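August 13, 2018

Second day with the Zemen hand gripper. The loan runs out in 18 days and I want my notes done well before that, so I am writing this up tonight while I still remember it.

Costel Tănase from Breter called at nine to ask how it was going. I told him the grip is fine and the manual is poor. He said a new manual is coming. He said the same thing in June, when we first asked for a quote, so I am not counting on it. The quote itself still stands: the tool, 2 spare sets of fingers and a year of support. Support is by email only, and that bothers me more than the price does.

Spent the morning on setup. The software wants to be installed in a certain order and the manual has two of the steps backwards. Corina Stanciu figured it out before I did. After that it connected every time except once, after lunch, and a restart fixed it.

In the afternoon we did grasping. I went with soft, uneven shapes because that is most of what Doherty would use it for if we buy. Anything will pick up a cube. We put the white sheet on the table and worked from the near side, coming in low with the fingers wide open.

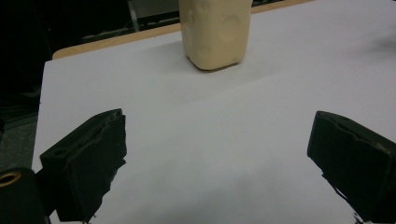

The cream block at the far side of the table, fingers still open.

Did 37 tries in all and wrote each one down. The block was dropped 2 times, both when I came in at an angle and closed too early. Coming in straight there was no trouble. Corina did better than me. She closes slowly and waits a second before lifting, and I have started doing the same.

Complaints so far. The trigger is stiff and my thumb was sore after roughly 30 minutes. The fingers throw a shadow on the table right where I want to look, and a lamp from the other side helped only a little. The carrying case has no slot for the cable - it gets pinched in the lid.

Good points. It is light enough to hold at arm's length. Changing the fingers is quick. The recordings saved without gaps, and the Clundlow unit we had on trial last year never managed that for a whole afternoon.

Corina would buy it now. I would ask Costel for phone support first and see what he says. Tomorrow we do the small parts, and I need to find the other tray before then.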